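Relabeling and Storing Decanted Liquids at Home

Covers household liquids bought in bulk and moved into smaller plastic bottles: hand soap, dish soap, fabric softener, concentrated cleaner. Does not cover solvents, fuels or pool chemicals. Those stay in the container they were sold in.

What you need

Clean plastic bottles with screw caps
A funnel with a wide neck
Adhesive labels, water resistant
A permanent marker, fine tip
A shallow tray
Paper towels
Clear packing tape, 2 inches wide or more

Step 1. Prepare the bottles

Remove the old label before washing. Warm water and dish soap for 40 minutes will loosen most paper labels. Plastic film labels usually peel dry if one corner is lifted slowly. Adhesive that stays behind comes off with cooking oil, followed by soap.

Rinse each bottle until no foam forms, then stand it upside down on a rack overnight. Water left inside will thin the product, and in some soaps it weakens the preservative.

Do not reuse a bottle that held bleach or ammonia for anything else. Do not use drink bottles.

Step 2. Fill

Set the bottle in the tray. Pour through the funnel in short stages and stop below the shoulder. Thick liquids need time to settle between pours. Wipe the threads before putting the cap on. Dried product on the threads is the usual cause of a slow leak.

Turn the cap until it stops, then lay the bottle on a paper towel for 18 minutes. If the towel is marked, replace the cap.

Step 3. Write the label

Each label carries the following, in this order:

Product name as printed on the bulk container
Dilution, if any (write "full strength" if none)
Date filled
Warnings, copied word for word
Lot number, if there is one

Color is a poor guide to contents. Pink liquids in particular are sold as hand soap, softener and bathroom cleaner. A store label is a good model for layout: name in a solid band, small print under it.

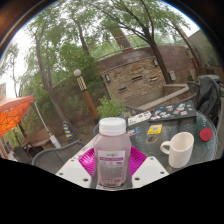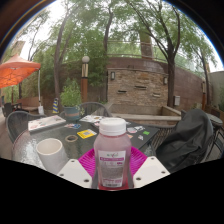

White screw cap, printed label with a magenta band.

Step 4. Apply the label

Dry the bottle fully and let it reach room temperature. Place the label on the flattest part of the body, clear of the shoulder. Press from the center outward. Cover with one piece of clear tape that extends past the label on all sides.

Thermal labels fade in sunlight. Marker on a plain label lasts longer. The Ferico sheet labels held up for 37 weeks under a sink in our test; the Horkano rolls lifted at the corners by September of the same year.

Step 5. Store

Keep bottles upright, out of direct sun and out of reach of children. Put the newest fill at the back. Keep the bulk container until the last bottle from it is used up, or cut out its label and file it.

Check the shelf every 6 weeks for swelling, separation or a change in smell. Discard anything you cannot identify according to local waste rules. Do not combine part bottles, even of the same product, unless the lot numbers match.

Revision notes

19 February 2025: leak check added to Step 2 (Sun-ja Um). Label order changed so that dilution comes before date (Dae-han Joo).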